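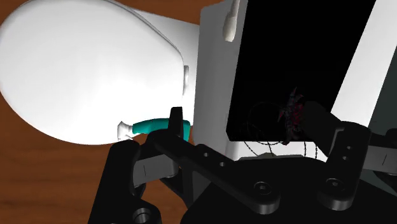

Reading time: 4 minutes

Speaker Notes: Gathering Examples for the Household Manipulation Model
April 2025
Prepared by the Nuvik Program Office

Opening

Good morning, and thank you for the invitation to speak. The program office has been asked to report on the collection of training examples for the Nuvik household model. The remarks will cover how episodes are gathered in simulation, how they are reviewed, and what the office proposes to do before June. Questions will be taken at the end.

The opening slide is a rendered view from close behind the gripper, with one fingertip plate at a teal handle. Leave it on screen during the introduction. Audience members in the rear rows may need a moment to find the handle, which lies just below the large white oval fixture.

Scope of the collection

The current set holds 234 accepted episodes. Each episode is a single attempt by one operator, from the first motion command to the release signal. The operator works at a desk station supplied by Livitz and sees the simulated room through the same view that the model will later receive. No second view is offered. An earlier trial gave operators an overhead view as well, and they came to depend on information the model would never have.

Pause here. Some members of the audience will have worked on the Baptiste collection, where two views were standard. The difference should be acknowledged plainly.

Why close views are kept

Reviewers have asked whether episodes in which the gripper fills much of the view should be removed. The office recommends keeping them. On the slide, the black gripper takes up the entire lower half, and a vertical tab hides part of the handle. A model that has been trained only on open, well-spaced views will have little to guide it in the last part of a reach, when the view is most crowded.

Point to the opening at the right. The small tangled object inside it, dark red and black with thin strands hanging below, is retained for a related reason. Shapes of this kind are hard to label and hard to grasp. Annotators are instructed to outline such objects as one item, including any hanging strands, and to use the general label "irregular object" where a specific name cannot be agreed upon. They are not to guess.

Review procedure

Every episode is read by 2 reviewers, working separately. The first checks the motion record for gaps. The second checks the written instruction against what the operator did. Where the two disagree, the episode goes to a joint session and is either corrected or withdrawn. Withdrawn episodes are stored and remain open to inspection - they are not deleted.

Instructions are written in ordinary language. Operators are asked to name the object by color and general shape, as in "reach for the teal handle." Terms taken from the scene file are not accepted in the instruction field.

A session is limited to 15 episodes. After that the operator hands over the station. The limit was adopted on the advice of the Horidard office, whose reviewers had noted shorter and less careful reaches toward the end of long sessions.

Known limits

State these without softening. All material in the set is simulated. Surfaces are smoothly shaded, and contact is computed by the software. The office makes no claim as to how well a model trained on this set will perform on physical equipment. That work belongs to a later phase and has a separate budget line.

The set is also narrow in its layouts. There are 8 room arrangements at present, and several share the same cabinet. Additional arrangements have been requested.

Next steps

The office asks for approval to continue collection through June under the present procedure, with the annotation guide to be reissued before new operators begin. Draft copies of the guide are at the registration desk.

Return to the opening slide for questions. If asked about release of the data, refer the speaker to the access policy. Do not give a date.

Contact: Nuvik Program Office | © 2025 Nuvik. All rights reserved. | Back to top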